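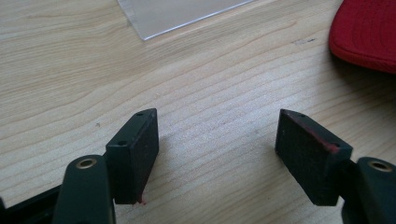
Simiyu District Cricket League
Governance and junior participation grant: second progress report
20 May 2023
Prepared by Rehema Lukumay for the Pastau Fund

Where we are

Your first question last time was whether the new league board is any better than the old one. I would not say so yet. It meets more often, the minutes are posted within a week, and Josphat Mugo has been a firm chair. Whether the clubs are being run differently is harder to show, and I don't want to claim it on the strength of tidier paperwork.

Of the 18 clubs, all have signed the new constitution. Signing was a condition of getting fixtures, so please don't read enthusiasm into it. Clurcombe signed the night before the deadline and has since queried two clauses, one of them about who may vote by proxy. I think their objection is fair and the clause was badly drafted.

Spending

The umpire training line is under budget. We paid for one course and postponed the second to November, when the ground at Prarkaritz is free. The legal line is over, by 400 dollars, all of it for redrafting the disciplinary code after the board changed its mind on appeals.
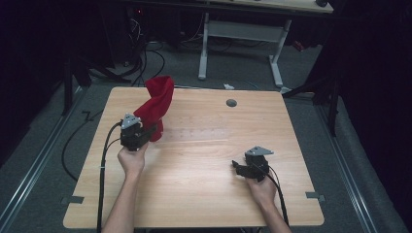 Will the overspend on legal work be taken out of junior cricket?
The junior line stays as agreed, and the money will come from travel, which the board has cut by holding every other meeting by phone.

I would add that travel was generous to begin with. The old board used it freely and the receipts we inherited are thin. Ilse Verstraete has been through them and found nothing she would call improper, but she could match only part of the claims to an actual match or meeting. Her note is in the annex.

Junior participation

The headline figure is over 400 registered juniors. I would treat it with care. Registration is free and takes a minute online, and clubs know that fixtures are handed out on the strength of it. Stella Mwaipopo visited 6 clubs on practice nights without notice.

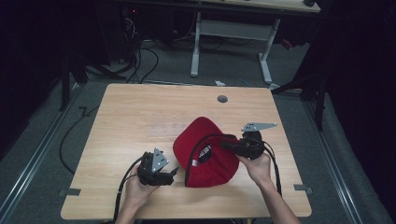
At four of them the turnout was well short of the list, and at one the coach had not heard of several names. The other two were close to what they had told us. She has asked for attendance sheets from now on, signed by a parent, and the clubs have grumbled about it.

Girls' cricket is the part I feel best about, though it rests heavily on Fatima Joubert. She runs the fixtures, drives the kit around and umpires when the appointed umpire doesn't show. If she stepped back, I doubt the section would get through a season. The board has talked about a paid deputy at three meetings and decided nothing.

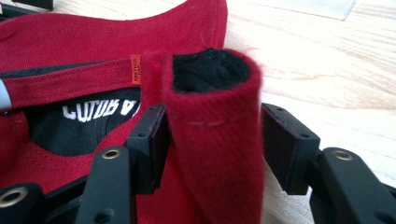 What we ask of the Fund

Please hold the final payment until the attendance sheets are in. Josphat Mugo disagrees and has written to you separately; he feels the board has met its terms, and on the letter of the agreement he may be right.

We also ask you to approve moving the second umpire course to November at no extra cost, and to let us redraft the proxy clause before the annual meeting instead of after it. The draft wording is attached, with Clurcombe's comments left in.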